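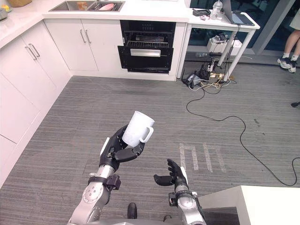

Annick Poirier figures we're still years away from a machine you'd trust with a sink of dishes, and she told me so before I'd even gotten my coat off. Holding a mug is a party trick, she said. Call her when it can hold the mug, see there's an inch of cold coffee in it, and do something sensible about that.

Diary > May > Kitchen stuff
4 min read

I've been chewing on that all evening (it's past eleven now and I should be in bed). I wanted to argue with her and I only sort of could. The mug part is good! Black fingers wrapped around the lower half of a plain white mug, holding it upright, with the other hand open and palm up like it's waiting for its turn. Two years ago I'd have called my mother over that. Now I just think, okay, and where does it go?

Because that's the chore, isn't it. I did my own dishes tonight and paid attention for once, and it was embarrassing how much deciding went on. The big pan had to come out before I could get at the forks. One glass had a chip so I ran my thumb around the rim, and then I stood there wondering if it was chipped enough to throw out. (Kept it. It's from Sodbridge, from the gift shop by the bridge, and I like it.) Try writing that down as instructions.

The kitchen with the mug is a pretty friendly place for this kind of work, too. White cabinets with bar handles you could find in your sleep, a double sink with a pink plate in it, the oven door already tipped open with the rack right there. My kitchen has a drawer that only opens if you lift and swear. Also I'd love to see anybody's robot meet my cat.

Annick worked the line at Bhatt for ages, packing boxes, so she comes at it from the shop-floor side. She says they had an automatic arm that stacked over 500 cartons a shift and never got bored, and she was glad to see it come in, her back especially. But every carton was the same carton. When a crushed one came down the belt, a person walked over and dealt with it, and that person was usually her. I said fine, but a hand with real fingers is a different animal from a carton stacker. She said a different animal can still be a dumb one. Then we had soup.

What I'd really pay for is laundry. Leave the mugs, I don't mind mugs. Give me something that turns socks right side out and I'll hand over my savings. I'd pay 81 dollars a month, which I know because that's what I spend at the wash-and-fold when I get lazy. Annick wants windows done, outside, second floor. We agreed on the bathtub.

I did get her to admit it'll come in pieces, one boring job at a time, like the dishwasher did. Her grandmother didn't trust the dishwasher and washed everything first anyway. So do I, kind of.

Must call the Dimirari people tomorrow about the drain, it's making that noise again.

Filed under: Diary, Robots & Chores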